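Clerex Building Newsletter
May 17, 2019

Electric use in the building: what the winter numbers show

The electric bills for January through April have now been checked against the meter readings, and the results are in. Common-area use was down compared with the same months last year. Use inside the apartments was close to flat. The full table is posted on the board by the mailboxes, and a paper copy can be picked up at the office.

The drop in the common areas comes mostly from the stairwell lights. The old tubes on floors two through six were replaced in January by Gebretsadik Electric, and the new fixtures dim when the stairs are empty. The garage lights were not part of that job. They are still the old type and still run all night. A price for changing them has been requested and will be brought to the owners' meeting in the fall.

The laundry room is the other large user. The four dryers there account for more power than the elevator does. Two of them had lint packed in the exhaust duct when the service company opened it up in March, and residents had been reporting that loads took 90 minutes or more to dry. The duct has been cleared. If a load is still damp after 70 minutes, write the machine number on the sheet inside the door so it can be looked at.

The apartment side is harder to judge, as each household pays its own bill. The office sent out a short survey in March, and 94 households sent it back. Thanks to everyone who did. The survey asked what kind of heating equipment people use besides the radiators, how old the refrigerator is, and what stays plugged in all day.

Space heaters were the biggest item. More than a third of the households that answered had used one during the winter, usually in the corner bedrooms. A space heater on its high setting draws as much as a large kitchen appliance, and several running on one floor is enough to show up on that month's readings. Anyone whose bedroom radiator does not get hot should call the office before next winter. In many cases the valve is stuck or the radiator needs to be bled, and both are covered by the building.

Refrigerators came second. A fair number of the kitchens still have the units that were put in when the building was converted. These have worn door seals and run much of the day. A quick check is to close the door on a sheet of paper and pull. If the paper slides out with no drag, the seal is not holding. Replacement seals for the Dollell models can be ordered through the office at cost. Residents need to write down the model number from the label inside the door, on the left wall behind the vegetable drawer.

The last part of the survey was about small electronics. Many people asked if phone chargers should be unplugged when the phone is not on them. A charger with nothing attached draws very little, and unplugging it will not make a difference anyone would notice on a bill. Cable boxes, game consoles and older stereo equipment draw more. A power strip with a switch takes care of these, as long as the cable box is not set to record overnight.
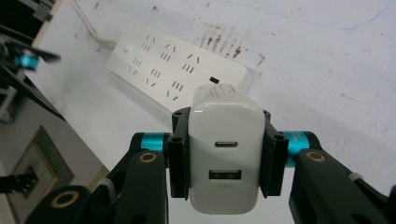 A wall charger with one USB-C port and one USB-A port.

Please do not run a space heater, air conditioner or microwave from a power strip or an extension cord. These go straight into the wall outlet. Two outlets on the fourth floor were found scorched this winter, and both had a heater plugged in through a strip. They have been replaced.

Window air conditioners are next on the calendar. Units may be installed starting the first week of June. As before, every unit needs a bracket on the outside sill, and the bracket must be screwed down. Staff can help carry units up from the storage room on Tuesday and Thursday mornings. Units left in storage without an apartment number on them will be tagged, and anything still there at the end of the summer will be removed.

For anyone buying a new unit, the older wiring on the north side allows only one air conditioner per circuit. In most of those apartments the bedroom and the living room share a circuit, so two units running together will trip the breaker. The office has a wiring sheet for each line of apartments and can say which rooms are shared.

The bathroom exhaust fans on the top floor are also being changed. The new model is sold under the name Silent, and the first two have been put in on a trial basis. Comments on the noise are welcome from those apartments and from the ones next door. If there are no problems, the rest of the floor will be done in July.

A few surveys came back without an apartment number, including three that asked for a call. If you asked for one and have not heard anything, please get in touch again. Questions about the readings, seals or radiator repairs go to Wanda Sikora in the building office, weekdays from 9 to noon.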